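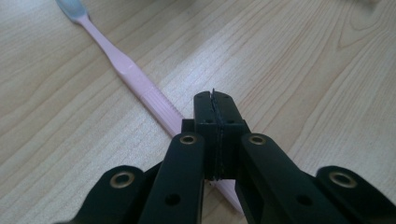
Figure 1. Parallel-linkage gripper with jaws closed above a toothbrush. The object is not held.

Aug 22, 2019
Prepared by the Teaching Staff, Robotics Laboratory, Durkville Technical Institute

Handout 4: The Empty Grasp

1. Purpose of this handout

This handout covers a fault known in the laboratory as the empty grasp: the jaws of a gripper close fully, the controller reports a completed close, and there is no object between the fingertips. Students should read it before the second practical session and bring it to the bench. The Stundirden controller manual covers the same material in its section on end effectors, but uses different names for the jaw states. Where the two disagree, use the names given below.

2. Background

In June the laboratory reviewed the records of the sorting exercise run on the Pitero cell. The exercise consisted of 300 pick attempts on small household articles. Of these, 234 ended with the article in the correct tray. A further 50 were logged as successful picks although the tray received nothing. The remaining attempts were stopped by the operator or by the controller and are not discussed here.

The 50 false entries had one feature in common. The program treated the end of the closing motion as proof of a grasp. It checked that the jaws had stopped moving. It did not check where they had stopped.

3. Jaw states

For the purposes of this course, a two-jaw gripper is in one of the following states:

Open: both jaws at the outer limit of travel.
Moving: jaw position is changing.
Held: jaws stopped before the closed limit, with an object between them.
Closed empty: jaws stopped at the closed limit, with the fingertips pressed together.
Unknown: position signal missing or out of range.

The two jaw halves in Figure 1 meet along a thin seam, with the soft padding squeezed between them. The toothbrush handle runs under the mechanism and lies on the tabletop. This is the closed empty state. A reading of jaw position taken at this point should be at or near the closed limit, and the program must be able to tell it apart from a reading taken with a handle between the pads.

4. Why thin objects are difficult

A toothbrush handle is a poor target for three reasons. It lies close to the table, so a small error in height places the fingertips above it. It is narrow, so the difference between a held reading and a closed empty reading is small. It is also long, and a grasp far from the balance point may allow it to turn in the jaws during the lift.

Soft padding adds a further difficulty. Padding compresses under load, and the closed position can shift as the material wears. A limit value recorded with new pads should not be trusted after the pads have been changed or trimmed. Record the value again.

The view from behind the gripper can also mislead the operator. With the jaw block directly over the handle in the image, part of the object is hidden, and height above the table is hard to judge. Alignment in one view does not establish contact. Use a second view from the side before deciding that the approach is correct.

5. Required checks

Every pick routine submitted for grading must include the following:

(a) A closed-empty test, made after the jaws stop and before the arm lifts.
(b) A second jaw reading after the lift, compared with the first.
(c) A defined response to each failed test. Repeating the same motion without a limit is not an acceptable response.
(d) A log entry giving the jaw reading itself as well as the result.

Routines that record a pick as successful on the basis of motor stop alone will be returned without a grade.

6. Safety

An empty grasp is usually harmless in itself. The danger lies in what follows. In several of the June records, the operator saw that the article had been left behind and reached in to move it while the program was still running. The controller had recorded a success and went on to the next motion.

Do not reach into the cell to correct a missed pick. Press the stop, confirm that the arm is at rest, and place the key in the holder on the Gavrilă panel before opening the gate. Keep fingers away from the linkage arms as well as the jaws. The gaps between the inner and outer links change as the gripper moves and can pinch.

Hand-held grippers are not connected to the cell interlock. The person holding the tool is responsible for keeping the other hand clear of it.

7. Preparation for the practical session

Measure the jaw reading at the closed limit with nothing between the pads, and repeat the measurement until you are satisfied that you know its spread. Then measure the reading with the thinnest article in your set held at its narrowest point. Choose a threshold between the two and write a short paragraph defending the choice. If the two sets of readings overlap, jaw position alone is insufficient for that article, and your paragraph should propose an additional signal.

Bring the readings on paper. Benches will be assigned at the door.

Robotics Laboratory, Durkville Technical Institute | Contact the laboratory office | Copyright 2019 | Back to top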